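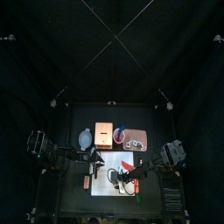
Can a machine tidy a desk yet?

Sort of, and only if you're patient. It can pick up plenty of the things people leave lying about, and it can often put them somewhere sensible. Getting through a whole messy desk without help, in a room it hasn't met before, is still hard going.

Week 4 notes - chores, and why they're horrible

I promised I'd write this one up properly, as I talked too fast in the second half and Jahangir Thambiah's slides on grasping wouldn't open. His bit goes up separately.

Start with the boring question: what is tidying? We spent twenty minutes on this in the seminar and I could happily have spent the hour. Menaka Abeysekara said it was "putting things where they live", which I like, but then you have to know where they live! A marker lives in a pot in my house and down the back of the sofa in my sister's. So there are two jobs tangled together, deciding and doing, and please keep them apart in your coursework.

Deciding has come on a lot. Show a decent model a cluttered table and it'll usually tell you that pens go with pens.

Doing is where it gets sticky. Take a marker. It's stiff, it keeps its shape, and two fingers closing on it will mostly do the trick (mostly - it can roll). Now take a coiled cable with a power adapter in the middle of it. Where do you grab? Lift the plug and the loop trails. Lift the loop and the plug swings about and knocks your eraser off the table. And every time you touch it you've got a new shape to deal with, so the plan you made two seconds ago is already a bit wrong.

Paper is nearly as bad. A sheet lying flat gives two fingers hardly any edge to get hold of. People slide it to the side of the table and pinch it there, without thinking. Try it at home and watch your own hands.

Then there's having two arms. Lovely in theory: one holds the cup, the other drops the pen in. In practice they can get in each other's way, and somebody has to decide which one goes first.

On the shop floor it's a different story. Farzad Nazari's example was the packing line at Gronside, where the same tray turns up in the same spot 4000 times a shift. You can build the whole station around that tray. You can't build a kitchen around a spoon.

For next time
Read chapter 12 of the Tatetti workbook, and skip the part on wheels.
Pick one chore you did today and write down every single grasp. Tarık got to 76 for making a packed lunch, so leave yourself a while.
Bring a cable. Any old one, the more knotted the better.

Questions to me or Mahtab Farahani, room 1322, any time after two.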